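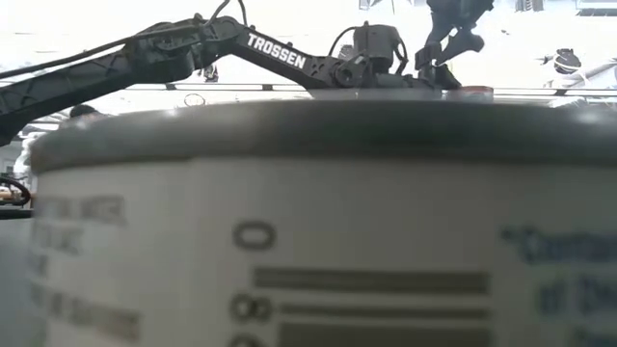

Equipment Planning Analyst, Robot Workcells
Lallwood Automation, Dundthorpe site
Full time, on site. Reports to Angus Niven, Equipment and Facilities.

Lallwood is hiring an analyst to plan and track equipment spending for its tabletop manipulation lab. The lab runs small robot arms on handling tasks with everyday containers, lids and bench items. Equipment has so far been bought by whichever engineer needed it, against a shared cost code. From the next budget year all lab purchases over $1000 will need a written request, and this position will own that process from first quote to disposal.

The position is funded for 60 weeks from the start date. Renewal depends on the next capital budget, which the person hired will help prepare.

Duties

- Keep the asset register for arms, grippers, cameras, mounts, power supplies, computers and benches. The current register is a spreadsheet with gaps, mainly in serial numbers and warranty dates.
- Prepare purchase requests with a full cost of ownership. Purchase price, freight, spare servos, cables, finger replacements, calibration time and floor space all belong in the request.
- Maintain a spares forecast by part. Wrist and gripper parts are used faster than base and shoulder parts, and the present budget line treats them the same.
- Plan consumables. Test containers get dented, lose their labels or go out of production, and a task that depends on one container size has to be re-run when the supplier changes it.
- Get quotes from at least 2 suppliers for any item on the capital list, or record why only one was available.
- Schedule deliveries with the building team at Dundthorpe. The freight door closes at 3:30 p.m.
- Review Bekine, our internal booking tool, each month and report arm hours used against arm hours available.

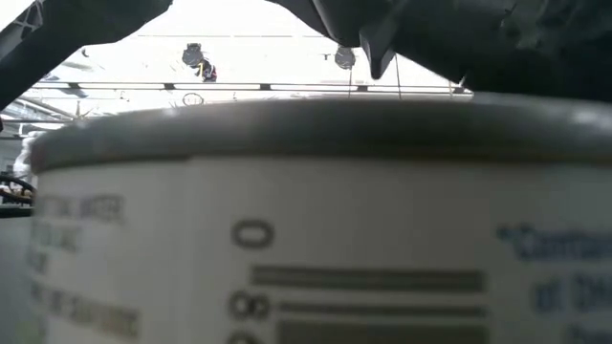 Clearance and reach are a regular source of bad purchases. An arm that meets its published reach may still be unable to approach a tall container from above once the gripper, camera and cable loop are fitted. The analyst will sit with operators during trial sessions, take measurements at the bench and turn them into requirements that a supplier can quote against. Expect to spend one day a week in the lab with a tape measure and a notebook.

The first large piece of work is the Bang project, a planned second room of workcells. A draft equipment list exists. It has no spares, no installation labor and no allowance for lighting or overhead mounting. The analyst will rebuild the list, split it into capital and operating costs, and present a purchase sequence by November. Lead times vary by supplier, so benches and mounts may need to be ordered well ahead of the arms.

Required

- Experience in purchasing, cost estimating or equipment planning for a lab, workshop or production line.
- Strong spreadsheet skills, including lookups, version control and a clear separation of inputs from formulas.
- Ability to read a mechanical drawing and a wiring list.
- Clear written English. Purchase requests are read by people outside engineering.

Useful but not required

- Time spent operating or repairing robot arms of any size.
- Familiarity with lease and service contracts — particularly end-of-term return conditions.
- Basic scripting for pulling usage logs.

Working conditions

Office desk with regular bench work. Lifting up to 40 pounds with a cart available. Safety glasses are worn in the lab. Some early starts when freight is due.

How to apply

Send a resume and a one-page note to Angus Niven through the Lallwood careers page, using the reference "Planning Analyst". In the note, describe one equipment purchase you planned, what it was budgeted at, what it cost in the end and where the difference came from. Redact supplier names if you need to.

Selected applicants will be invited to a 60-minute interview at Dundthorpe, followed by a short exercise using a sample quote and a parts list. Travel within the state is reimbursed on receipt. Applications are read as they arrive, and the posting will be removed when the position is filled.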